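Entenbecher auf dem Frisiertisch, ein Thread. Vorab: Ich bin nicht überzeugt.
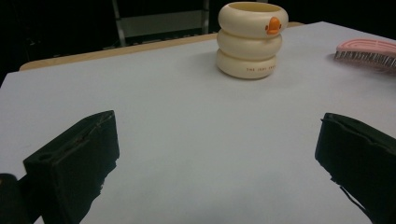 Modupe Effiong

1/ Seit Juli lese ich überall, man solle Bürsten, Kämme und Spangen in Becher stellen. Offene Becher, auf dem Tisch, immer in Griffweite. Das soll morgens Zeit sparen. Ich hatte da meine Zweifel und habe sie weiterhin.

2/ Der Becher ist cremefarben, drei dicke Ringe übereinander, oben rechts ein oranger Schnabel. Unten ist kleine Schrift drauf, irgendwas mit DUCK. Gut, dann wissen wir das auch.

3/ Und die rosa Bürste? Liegt daneben. Auf dem Tisch. So wie vorher auch, als es noch gar keinen Becher gab.

4/ Mit dem Griff nach unten kippelt sie im Becher, mit dem Kopf nach unten drücken sich die Borsten krumm. Beides ausprobiert, beides blöd. Ein Kamm ginge wohl. Ich besitze keinen Kamm.

5/ Der Ratgeber von Geritico schreibt dazu, eine Ablage brauche "eine klare Figur als Ankerpunkt". 3874 Leute haben das gemerkt oder geteilt. Was bitte ist eine klare Figur? Eine Ente?

6/ Naveed Khattak meinte unter meinem letzten Post, ich solle erst mal alles andere wegräumen, dann wirke der Becher schon. Mag sein. Wenn alles andere weg ist, wirkt auch ein Joghurtglas.

7/ Zum Tisch, weil gestern jemand gefragt hat: weiße Platte, heller Holzrand, von Zemomwood. Den Rand mag ich wirklich. Auf dem Weiß sieht man dafür jedes Haar, das aus der Bürste fällt. Stand in der Produktbeschreibung natürlich nicht.

8/ Es gäbe noch den Einsatz von Pornmont, 2 Fächer, für Schubladen. Mein Tisch hat keine Schublade. Die Antwort des Kundendienstes: "Dann empfehlen wir ein Modell mit Schublade." Danke.

9/ Was mich an der ganzen Becherei stört, ist das Putzen. In den Rillen zwischen den Ringen sammelt sich Puder, und da kommt man nur mit dem Wattestäbchen hin. Ein glattes Glas wische ich in einem Zug ab.

10/ Nein, ich werfe ihn nicht weg, bitte keine Nachrichten mehr deswegen. Vielleicht kommen Haargummis rein. Die liegen zurzeit in der Manteltasche, und da finde ich sie immerhin.

11/ Nachtrag, 22 Uhr: Drei von euch schreiben, das sei ein Zahnputzbecher. Kann sein. Im Bad steht aber schon einer, und der hat keine Rillen.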